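How to Play Square Stack with Three Blocks

Square Stack needs three colored blocks, a black square and a flat table. My neighbor Bríd Egan taught it to me in March, claiming it would take five minutes. She won before I had found my glasses.

Getting set up

Pick a table you don't love. Mark a square in the middle, wider than your biggest block, and put the blocks outside it. 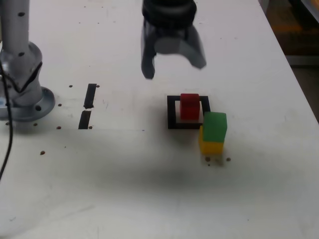 Tape makes a perfectly good border if you press the corners down and resist the urge to decorate. Go for a thick dark outline with a white middle, like the black square on this table, and arguments over what counts as inside get much shorter. Bríd and I still manage them.

Building the stack

Call a color for the bottom block and set it inside the square. The next player calls the second color and places it on top. Let go before you celebrate. Fingers on the block don't score. 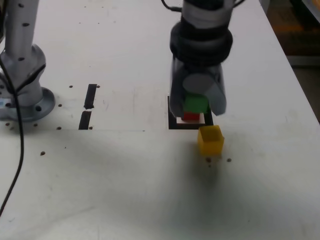

Green over red, with yellow left out.

A two-block stack scores 170 points. All three score 362. I asked Bríd where the numbers came from and was told to take my turn.

Waiting blocks stay outside the border. They may touch each other, but a block touching the line costs you the turn.

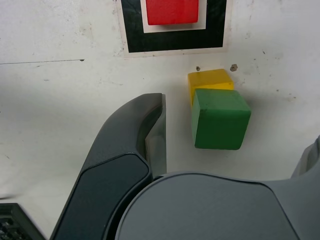
Red on the marker, yellow and green close together below it.

Swap the top color every round and keep the base where it is. First to 3000 wins, or whoever is ahead when dinner is ready.
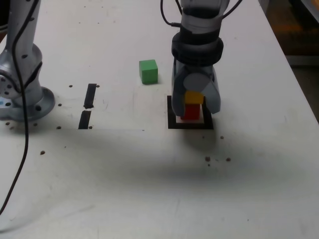

What happens if the stack falls over?

The player who placed the last block loses that turn's points, the base goes back in the square, and play passes to the left. Blowing on the stack counts as placing a block. We had to add that one.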